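Workstation Hardware > Boards, CPUs and Memory
Thread: Memory population order on older workstation board, slots on both sides of socket

ladi_onyeka
Posts: 98
Tuesday, 7:42 PM

I'm bringing an older Dell workstation back into service as a file server. Full-size green board, memory slots on both sides of the CPU socket, left bank and right bank. The case label lists the machine as a Model 471. I have no printed manual, and the label inside the side panel has faded past reading.

With the case on its side, the left bank is four slots with nothing in them. The only module is in the slot at the far right edge of the right bank. 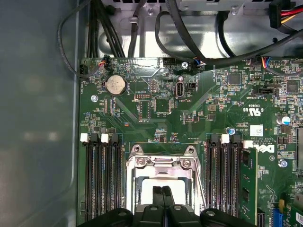
What I want to settle before buying memory is the order. I have 2 more modules of the same part number and would like to use them if the board accepts three. If it wants matched pairs I'll order another one and run four. Questions are which slot counts as the first one, and whether the latch colors mean anything. I have both white and black latches on the left bank.

Omell_bench
Posts: 1204

White latch is the first slot of each channel, black latch is the second. Fill all the white ones before you touch a black one. That convention was common on workstation boards of that type.

The first slot is normally the one farthest from the socket on the trace, so a module at the outer edge is plausible for a single-module setup.

kestrel_pc

Disagree with treating latch color as a rule. I have serviced boards where the colors marked the channel and not the position within the channel, and at least one where the assembler had used whatever latches were on hand. The silkscreen next to the slots is the only thing I would trust. Read the slot labels with a flashlight and post what they say.

Omell_bench

Those are exceptions. On a board with alternating colors in one bank, first/second position is the ordinary reading.

kestrel_pc

It is the ordinary reading. It is also a guess until the labels are read. A wrong guess here costs an afternoon of beep codes.

ladi_onyeka

I'll read the labels tonight. Separate issue while the case is open: I want to replace the thermal compound and check the socket. Is there anything unusual about the retention bracket on these? It is a steel frame with the hinge at the top and screws through the crossbar.

Brekeo77

Nothing unusual. The frame is held to the board by its own screws and you leave those alone. Only the load plate opens. Release the lever, lift the plate on its hinge, and keep your fingers and tools off the contacts. If a frame screw has been loosened at some point, bring them all down evenly, a little at a time, in a cross pattern. Uneven pressure on the socket can show up as a missing memory channel, so it bears on your first question too.

ladi_onyeka

Understood. The heat spreader only needs a wipe with alcohol and a lint-free cloth, I assume. I would like to keep the printing legible for the inventory sheet.

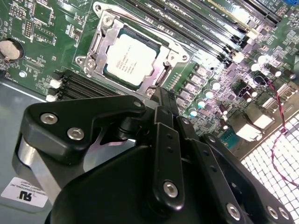
The sheet needs the full part number and the batch line, and I would sooner copy them once, before new compound goes on. The heatsink gets the same cleaning.

Brekeo77

Alcohol is fine. The marking will survive it. Keep the liquid on the cloth and do not pour it on the chip.

dam_repairs

We see these at Đàm fairly often. Two additions to the above.

Replace the coin cell while the case is open. A weak cell loses the setup values, and the board may then report a memory change at every cold start - people chase that as a bad module. Disconnect the power cord first and note any custom settings.

On three modules: many of these will boot with three, but interleaving drops back. For a file server you may never notice. I would still run four.

kestrel_pc

Agree on four. Agree on the cell.

Omell_bench

Four, in the white slots, unless the labels say otherwise.

ladi_onyeka

Fourth module and a coin cell ordered. I'll post the slot labels when I have them written down.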